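Search this site Enter keywords

The price of a folded shirt

Before you sign for a laundry robot, ask who has been doing the folding, and what they were paid

2024-09-02

The brochure from Allix is a handsome thing. It promises a folding cell that will "learn your garments", and it gives a payback period on page two, before it has said what the machine does. I have been reading brochures like it since May and I have grown wary of page two.

My interest is practical. A mid-sized commercial laundry in Litau had asked for quotes to automate the end of its line, where T-shirts and tunics come off the dryers and are folded by hand. Two suppliers replied, Allix and Fismont. Both quoted for arms, a table, a guard fence and a control cabinet. Both left the most expensive part to a single line near the bottom, headed "training data" in one and "garment onboarding" in the other.

That line is the job. A robot that has never met your tunics has to be shown them, over and over, and the showing is done by people holding grippers of the same sort the robot will wear. They pick up a shirt, spread it, fold it, shake it out and start again.

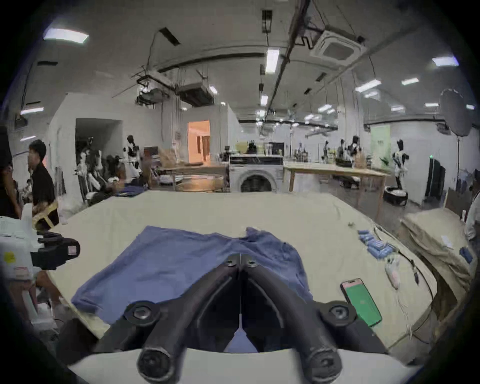
What the quote leaves out

Fismont's price included 400 recorded folds per garment type. That sounds generous until you list the types. The laundry handles 19, if you count long sleeves and short sleeves apart, and the supplier does. Anything added later is charged as a new type. So is a change of fabric, according to a footnote I had to read twice.

Allix went the other way and offered 2,000 folds as a pool, to be spent as the customer likes. Divide that by 19 and you have far fewer for each garment than Fismont offers. Neither firm would put in writing how many it takes before the robot can be left alone with a basket. One told me it "depends on the drape". I am sure it does. A builder who said the price of a wall depended on the bricks would at least be asked which bricks.

Then there is the room. Recording needs a table, decent light, a stock of clean garments and people with the patience to handle the same blue shirt all afternoon. 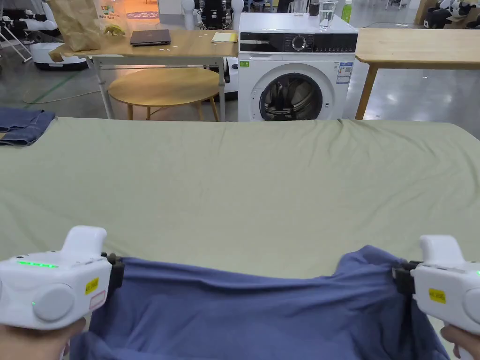 Du Plessis, a consultancy that checks these bids for buyers, reckons on nearly 815 hours of paid handling for a laundry of this size. Neither bid mentioned hours at all. If the supplier's people do the work, you pay their rate and their travel. If yours do it, they are off the line, and somebody else has to fold the actual washing.

I asked both firms who would own the recordings. Allix keeps them and may use them to train machines for other customers, which could mean the laundry down the road. Fismont will hand over a copy, in a format that only Fismont's software reads.

None of this makes the robots a bad buy. I have watched one fold a towel quite nicely. Towels are square, though, and the laundry in Litau already has a machine for towels, paid off years ago.

For now the owners have put the money into a second dryer and asked both suppliers to quote again, with the hours shown. Fismont has asked for more time. Allix has sent another brochure.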